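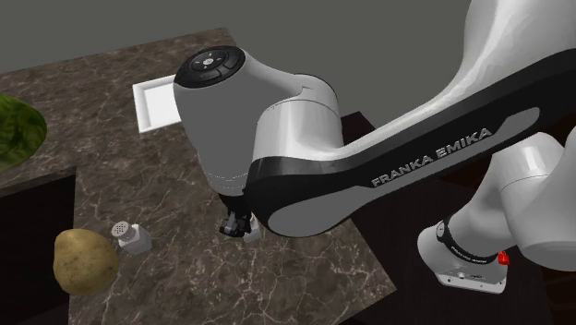 The Long Way Around the Salt

Jagadeesh Rajan has a rule for his planning team at Erstead. Before anyone changes a line of the motion planner, they have to say out loud what they think the arm will do next. Then they run it. If they were wrong, they write down why.

The notebook where this gets written down is now on its third volume. Most of the entries are short. "Thought it would go over, went around." "Elbow came up for no reason." One from September just says "salt again."

Erstead makes planning software for robot arms that handle food and small kitchen items. It does not make arms. Its main product, Parnari, takes in a model of a counter and a request such as "put the potato on the tray," and hands back a path for each joint of the arm. The company has six employees and rents the upper floor of a former print shop. Nearly all of its work happens in simulation, where a kitchen can be reset in a second and a bad path costs nothing but time.

The simulated kitchen is called Flatside. Rajan's team built it because the test worlds they had been using were full of boxes. Boxes are easy to plan around. A potato is not a box, and a head of greens is even less of one. Flatside has stone counters, gray walls and a bin of produce and tableware models that get dropped in at random positions. The arm is a model of a Franka, which many labs already own, so a customer can try the same path on real hardware later.

What the team wanted to fix this year was hesitation. Earlier versions of Parnari found a safe path nearly every time, but the path was often strange. Asked to pick up something next to a salt shaker, the arm would lift high, swing its elbow wide and come down from the far side. It never touched the shaker. It also took three times as long as it needed to.

The cause was in how the planner saw objects. To save computing time, Parnari wrapped each item in a simple shape with some padding. For the shaker, the padding was almost as wide as the shaker itself. Put a potato next to it and the two padded shapes overlapped. As far as the planner could tell, there was no gap for a finger to go into.

"The gap was there," Rajan says. "You could see it on the screen. The software had filled it in."

The first fix was to shrink the padding everywhere. That worked for the shaker and broke other things. The padding had been covering for small errors in perception, the part of the system that guesses where each object is. With less of it, the gripper began to clip the rims of trays.

The fix that stayed came from a colleague named Chowdary, who had worked on warehouse systems before joining. Chowdary's idea was to let the padding depend on how sure the perception system was. A shaker in full view gets a thin layer. A tray half hidden behind the wrist gets a thick one, and it gets thinner as the arm moves and more of the tray comes into view. The planner then updates the path as it goes.

This meant planning many times during one reach instead of once at the start. The team had avoided that for years on the grounds that it was slow. They got around it by keeping most of the old path each time and reworking only the part near the object that had changed. A full plan in Flatside takes about 400 milliseconds on the office machine. A partial one takes far less, short enough that the arm does not have to stop.

Every night the new version runs through 2,000 random counters. In the morning somebody sorts the failures. Some are plain bugs. Others turn out to be counters no person could manage either, with a plate wedged in a corner under something else. Those used to be thrown out. Rajan now keeps them, on the theory that the right answer in such a case is for the planner to say it can't be done, and to say so quickly.

It is still not good at that. When there is no path, Parnari tends to keep looking until its time limit of 5 seconds runs out. For an arm in a working kitchen, that is a long pause with people waiting.

Leafy vegetables are the other open problem. Flatside treats them as solid, and real leaves bend. A planner that refuses to brush a leaf will refuse a lot of perfectly good paths. The team has tried marking some objects as "soft," with a small cost for touching them. Rajan is not happy with the results so far. The arm touches them too often now, he says, because the cost is small and the shortcut is usually worth it.

He has a new number for the cost that he wants to try next. The prediction is already in the notebook.

Comments

gripforce
We did the same thing with padding at my last job and ended up with one value per object class. Tying it to confidence makes more sense. Would like to know what they do when perception is confident and wrong.

Marlene T.
I liked the part about writing down your guess first. I teach high school shop and I'm going to try this with my students.

pathlength
Five seconds to report failure is rough. Why not run a quick check on the goal pose before starting the search? It won't catch everything but it catches the easy ones.

oldcontrolsguy
Simulation is fine as far as it goes. I'd want to see the numbers on a real arm with a real potato before I got too excited.

gripforce
@pathlength I'd guess they already do that. The slow ones are where the goal is fine and the way in is blocked.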